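Skip to content
Home Newsletter Pantry Notes Past Issues Subscribe

We use cookies to remember your settings and count visits. Accept | Manage choices

The bottled tea question

I have been on a green tea kick since October and I blame Aminu Osagie entirely. He brought a bag of bottles back to the office from the little import grocery on Flernon Street, plunked one down by my keyboard and walked off without a word. I'd only ever had the sweet kind (the peachy stuff from the gas station, you know it) and my first sip was a shock. No sugar at all! It tasted like a lawn. By the bottom of the bottle I wanted another one.

So now I buy my own, and a few of you wrote in after last month's lunch issue to ask which one to start with. I'm no expert, I can't read the labels, and I mostly shop by color, but I've got opinions anyway.

Start with a plain one, cold, next to something salty. Rice crackers are perfect. So are leftover fries, don't tell my doctor. If it's too grassy for you, pour it over a lot of ice and let it sit while you make your sandwich. The roasted kinds are browner and toastier and my husband likes those much better, he says they taste like the inside of a cereal box and he means it as a compliment.

I keep 3 in the fridge door at home and one in my desk drawer for emergencies. Room temperature is fine, by the way. I thought it would be awful and it's sort of cozy.
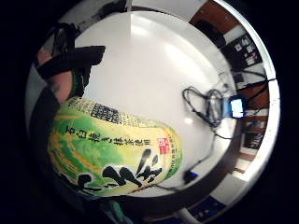

The labels are half the fun for me. I love big brushy black characters on yellow and green, and I have peeled a few off to use as bookmarks (soak the bottle in warm water first, then go slowly from one corner). Aminu thinks this is very silly. He also has one taped inside his locker, so.

One thing to watch for if you're the kind of person who drinks it at four in the afternoon: there's caffeine in most of these, and I spent one whole night reorganizing my spice rack before I figured that out. Mornings only for me now. Well, mornings and lunch.

If you have a favorite, hit reply and tell me what the bottle looks like so I can find it. I'm going back to Flernon Street this weekend with a big bag and no self-control.

Contact us | © Pedstead Pantry Letter | Back to top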